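The shoe rack, finally

Posted January 28, 2025

We took the old shoe basket out to the curb in October and then had no place for shoes at all. For a while they just lived in a heap beside the armchair. I kept saying I would measure the wall and I kept not doing it.

What changed was my sister-in-law Corinne Escobedo coming to stay with her kids. Five extra people's shoes in that corner and you could not get to the chair. The week after they left I ordered a rack.

I looked at closed cabinets first, the kind with the tip-out drawers. They look neat but the drawers are shallow and my husband's boots would never fit. I also looked at a plain bench with a shelf under it, from Flornside, and I came close to buying that one. The problem was depth. It would have stuck out past the front of the chair, and that is the path everybody walks.

The one I bought is called the Funell. It has a black metal frame and light wooden shelves, with a raised board along the back of the top shelf. I did not think I would care about that board, but I do. On the basic rack we had in our last apartment, things slid off the back and sat against the baseboard until somebody moved the whole thing to vacuum.

Putting it together took one evening. The directions were pictures only, and two of the steps were on the same drawing, so I had one shelf in upside down and had to take it back off. Everything was in the box, including the little wrench. I did the final tightening after it was against the wall, and I would suggest doing it that way. Our floor is not level on that side of the room and the frame needed to settle first.

I decided early on that the rack would be for house slippers only. Outdoor shoes stay by the back door on a tray. We are a slippers house. Guests get a pair if they want one, and that means we own more slippers than a family our size really should. 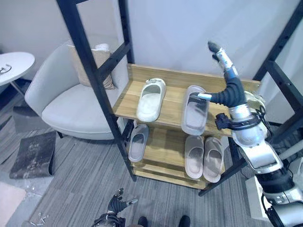
The slipper corner, next to the gray armchair.

The upper shelf is for the ones that get used most. The white pair has a thick sole and a wide strap, and they are the most comfortable of the lot on a hard floor. I only ever seem to be able to find one of them at a time. The see-through light gray ones I bought for stepping out of the bathtub, but they have moved into general use. They rinse off in the sink.

The grays and beige-grays go on the lower shelf. Those are the guest slippers. My friend Dzintra Grīnberga told me to buy them all in close colors so that a missing one would not matter much, and I thought that was silly, but I did it and she was right. If someone ends up in one gray and one beige-gray, it bothers them less than you would think.

I left the armchair where it was. There was some talk of moving it to the window, but people need to sit down somewhere to get their shoes on and off. The pillow with the patterned border gets shoved behind your back or tossed on the floor, depending on who is sitting. The dark gray mat in front of the chair was a late addition. The striped carpet is a gray that hides a lot, but it does not hide grit, and I still find little bits of stuff down there every time I look closely. 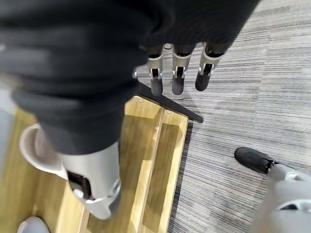
Light wood against the striped carpet. I like the two together more than I expected.

I was worried about that match before the box came. On the website the wood looked almost orange. In person it is paler, and it sits fine with the gray. If you are ordering something like this from a screen, ask for a sample chip. I did not know you could until Delphine Iwasaki at work mentioned it, and by then mine had shipped.

A few notes on cleaning. I wipe the shelves with a damp cloth and then a dry one, and I have not used any spray on them. The black metal shows dust more than the wood does. Once a month I take everything off and run the vacuum hose along the back. It is a ten-minute job if I do not get distracted trying to pair things up.

The bottom shelf is the part I have not worked out. It is close to the floor, and bending down there is not something my knees enjoy. For now I am thinking of a low bin for the kids' slippers when Corinne comes back, as they are nearer to the ground anyway. The bin would have to be under 19 inches wide, and the ones I have seen at the hardware store are all bigger than that. If you know of a narrow one, leave a comment.

I paid roughly $50 for the rack on sale.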